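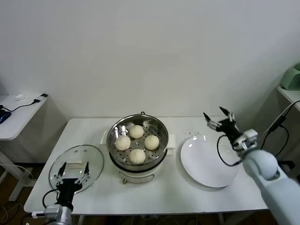
*Figure 7. Lid off, buns on the perforated tray, plate to the right of the pot.*

## 4. Steaming and serving buns

This section covers cooking filled or plain buns in the Skulura electric steamer pot and moving them to a serving plate. Read Section 2 (Electrical safety) and Section 3 (First use and cleaning) before starting. For fish, vegetables and rice bowls, see Section 5.

### 4.1 Setting up the table

1. Choose a level table with a dry surface. Leave free space above the pot; steam will mark shelves and wall cabinets.
2. Set the pot near the middle of the table, back from the front edge, with the two side handles pointing left and right.
3. Run the power cord behind the pot. Do not let it hang over the front of the table.
4. Keep the left side clear for the lid and the right side clear for the plate. Left-handed users may swap the two.
5. Have tongs, a folded dry cloth and oven mitts within reach.

**Note:** The plate should be at least 21 cm across. On a smaller plate the buns touch and the skins can tear when they are pulled apart.

### 4.2 Filling with water

1. Check that the pot is unplugged and that the tray has been lifted out.
2. Pour cold tap water into the pot up to the lower fill line. Do not go past the upper line. Water that reaches the tray will soak the bottoms of the buns.
3. Put the tray back. Press lightly on opposite sides of the rim to check that it does not rock.
4. Wipe any spilled water off the outside of the base before plugging in.

**CAUTION:** Never switch on the pot without water. The cut-out will shut off the heater, and the pot must then cool fully before it can be used again. Repeated dry starts are not covered by the Tamgate warranty.

### 4.3 Loading the buns

1. Brush the tray with a thin film of cooking oil, or place each bun on its own square of parchment. Do not cover the whole tray with one sheet – steam must pass up through the holes.
2. Place the buns with the pleated side up.
3. For four buns, use the diamond layout: one at the back, one at the front, one on each side. Leave gaps between them and keep them off the inner wall.
4. Do not stack buns or press them into place.

**Note:** Raw dough grows as it cooks. If the buns are close together when raw, steam in two batches. Frozen buns go in without thawing, and their time is given in Table 4.

### 4.4 Steaming

1. Put on the lid with the knob centered. Make sure that the vent holes are not blocked by a cloth or by parchment.
2. Plug in the pot and switch it on.
3. Wait until a steady flow of steam comes from the vent holes, then start timing.
4. Steam for the time given below. Leave the lid on throughout.
5. Switch off and unplug. Leave the lid in place for a short rest, long enough to set out the plate. Opening at once can make the tops wrinkle.

**Table 4. Steaming times, counted from steady steam**

| Buns | Time |
|---|---|
| Cooked, chilled | 7 minutes |
| Raw, fresh dough | 12 minutes |
| Raw, frozen | 21 minutes |

Times were set in the Mundville test kitchen by Lucienne Rey, using plain tap water and buns of medium size. Large buns with a meat filling may need longer. Cut one open and check that the filling is hot all the way through before serving.

### 4.5 Opening the pot

1. Put on mitts. Stand slightly to one side of the pot.
2. Grip the lid by its knob only. The metal rim gets as hot as the pot.
3. Raise the far edge first, so that the steam leaves away from your face and arms.
4. Hold the lid over the pot until it stops dripping, then lay it down on the left with the knob up.

**CAUTION:** Do not set a hot lid on a wet or cold surface. Sudden cooling can crack the glass. Do not use a lid that is chipped; order part 327 from the Koubek spares counter.

### 4.6 Moving the buns to the plate

1. Slide the plate up to the right side of the pot, without touching the hot wall.
2. Take the front bun first, then the right, the left and the back. This order keeps your hand clear of the buns still on the tray.
3. Hold each bun low on its sides with the tongs. Gripping the top flattens the pleats and may open the seam.
4. If a bun sticks, work a thin silicone spatula under it. Metal tools scratch the tray.
5. Set the buns down with space between them.

**Note:** Warm the plate first if the buns are not eaten right away. On a cold plate, moisture collects underneath and the bottoms turn sticky.

### 4.7 After serving

1. Let the pot cool with the lid off. Do not carry it by the side handles while it holds hot water.
2. Lift out the tray, pour away the water and wipe the inside dry.
3. Wash the tray and lid by hand in warm soapy water. Clear the vent holes with a soft brush.
4. Wipe the base with a damp cloth. Do not put it in water.

For white scale on the tray or inner wall, go to Section 6.2. Section 4 was checked for this edition by Esben Zoëga, August.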